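Reusable Cups at the Wamstead Street Fair: What It Took to Switch

Student project report, Environmental Planning II
Junhao Zheng

1. Background

The Wamstead street fair runs for one weekend every summer along the canal. Food and drink stalls have always used single-use plastic cups and compostable cups in no fixed proportion, depending on what each stallholder could get cheaply. The compostable cups are a problem of their own, because the town has no industrial composting and everything goes to landfill with the rest of the trash.

For this project I looked at whether the fair could move to a shared pool of reusable cups with a deposit. I did not set out to prove that reusables are better in every case. Earlier studies I read for the literature review agree that a reusable cup only comes out ahead if it is used enough times, and that the number depends on how heavy the cup is, how it is washed and how many walk off the site. So the questions I worked with were practical ones. How many cups would be needed, where would they be washed, what deposit would bring them back, and would stallholders put up with it.

2. How the trial was set up

The organizers agreed to a trial on the lower half of the fair, from the footbridge to the parking lot. Nine stalls took part. Four sold beer and wine, three sold soft drinks and coffee, and two sold both food and drinks. The upper half carried on as before and served as a comparison, though not a very good one, as I explain in section 5.

We rented 4,000 cups from Gidia, a supplier two counties over. They came in two shapes: a straight-sided tumbler for beer and soft drinks, and a stemmed cup for wine. Both were hard plastic. Stallholders paid nothing for the cups themselves. Customers paid a deposit of two dollars on their first drink and got it back at any of the return points. 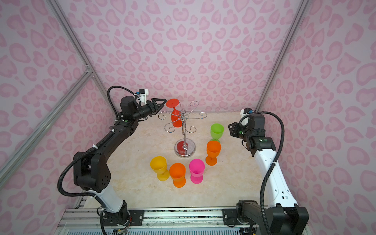 The deposit was the part that took longest to agree on. The organizers wanted one dollar so that families would not be put off. Gidia recommended three. Stallholders mostly wanted whatever would be easiest to give change for, and that settled it at two. In interviews afterward, only a handful of customers said the deposit was too high, and several had not noticed it until they were handed their money back.

Return points were folding tables with crates underneath and a cash box on top. I had planned for three and we ended up with two, because the spot near the footbridge was needed for an ambulance. This caused long lines in the early evening on the first day. On the second day we moved one table closer to the music and the lines got shorter.

3. Washing

Washing was the biggest unknown. There are three ways to do it. Cups can be washed on site in a trailer, washed at a nearby commercial kitchen, or trucked back to the supplier dirty and washed there. A trailer would have cost more than the whole project budget. Trucking everything back meant renting twice as many cups, because none could be used a second time during the fair.

We used the kitchen at Sharifi Hall, which is a short drive from the canal and has a pass-through dishwasher. The hall was free that weekend and the manager let us have it for the price of the detergent and electricity. Crates went up by van every two hours and came back with clean cups.

The dishwasher itself coped well. The slow part was drying. Plastic does not hold heat the way glass or china does, so it comes out of the machine with water still sitting on it, and cups stacked like that stick together and start to smell. The health inspector was clear that they could not be wiped with towels. Everything had to air-dry upside down before it went back into a crate, and the hall did not have enough rack space for it. By the first evening there were cups on every flat surface in the kitchen, on borrowed baking trays lined with mesh.

The stemmed cups were worse than the tumblers. They do not nest, they take up far more room in a dishwasher basket and they tip over in the spray. If I were doing this again I would use one shape for everything. The wine stalls objected to this when I asked, but one of them ran out of stemmed cups on the second afternoon and served wine in tumblers, and told me later that sales were the same.

4. Results

At the end of the weekend 100 cups were missing. Some were certainly taken as souvenirs, as they had the fair's logo on them. A few turned up in hedges and in the regular trash, and those we recovered are not included in the missing total. Gidia told us before the fair to expect a higher loss than this for a first-year event, so I count it as a good result.

I estimate that the trial replaced 9,000 single-use cups, based on drinks sold by the participating stalls. This is a weak figure. Two stalls did not keep separate records for bottles and poured drinks, and I had to assume they followed the pattern of the others.

Trash from the lower half was collected separately. It filled noticeably fewer bags than the upper half, and the crew who emptied the bins said that the bags were lighter and leaked less. We did not have a scale on site, so there are no weights in this report.

Stallholders filled in a short form. Most would take part again. The main complaint was about storage behind the stall, where crates of clean cups took up space that was needed for kegs and coolers. One coffee seller said the cups got too warm to hold and went back to paper halfway through the first morning. I think that is a fair point, and hot drinks should probably be left out or given their own cup.

5. Limits of the study

The two halves of the fair are not alike. The lower half has the music and the bars, and the upper half has crafts and children's activities, so people drink different things in each. The weather was dry both days. A wet weekend would mean fewer customers, but it would also mean muddy cups and slower drying, and I have no data on that.

I also did not include the emissions from making the cups. Gidia could not tell me how many times the ones we rented had already been used.

6. What a larger scheme would need

Washing space is what limits the size of the scheme. If the whole fair switched, Sharifi Hall could not keep up, and the drying would fail well before the dishwasher did. The room would have to be chosen mainly for its air movement and its power supply. I visited several possible spaces with this in mind and found that it was more useful to look up than to look at the floor plan, because the floor can be rearranged and the ceiling cannot. A dark ceiling with two long fluorescent strips and a square air-conditioning cassette set among the rails, as in

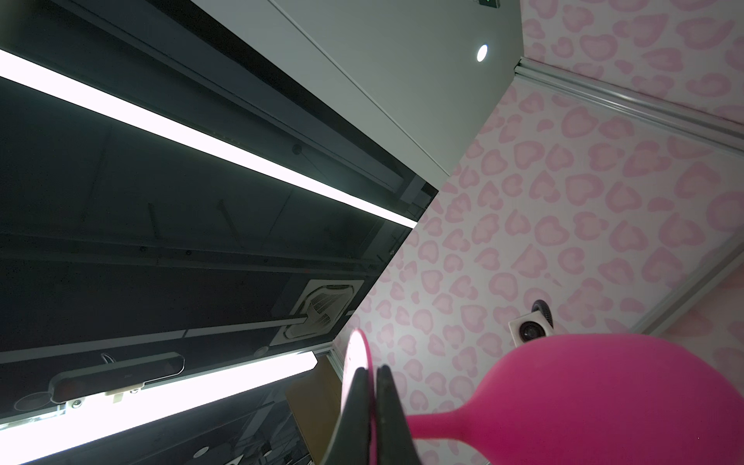 , at least tells you that the lighting and some of the cooling are already in place.

Drying racks are cheap compared with everything else, and I would budget for them before adding more cups. Fans help, but they need to be placed so that they do not blow dust from the floor onto clean cups. Air conditioning removes moisture as well as heat, so a ceiling unit like the square one with the slatted grille would be worth more to a drying room than another fan. Whether one unit is enough depends on the size of the room and how often the doors are opened for crates.

The second need is a paid coordinator for the weekend. I did this job myself with help from classmates and it took all of both days. Someone has to watch the stock at each stall, send the van and move cash between return points.

The third is cup ownership. Renting makes sense for a trial. For a yearly event, the town could buy 3,000 tumblers and lend them to schools and clubs the rest of the time. Sernelance already does something like this with folding chairs and keeps the booking sheet at the library. The decision would have to be made by January to leave time for ordering.

7. Recommendations

Use one cup shape. Keep the deposit at two dollars. Set up at least three return points and put one next to the music. Leave hot drinks out in the first full year. Find the drying space first and set the number of cups from that - the other way around leads to trays of wet cups on every counter.

The stallholder form and interview notes are in the appendix, which is available from the department office.

Submitted August 13, 2023

Related reports

Bike Parking Demand at the Wamstead Library
Food Waste in Two School Cafeterias
A Tool Library for Sernelance: Costs and Demand
Shade and Seating Along the Canal Path
Who Uses the Repair Table? A Short Survey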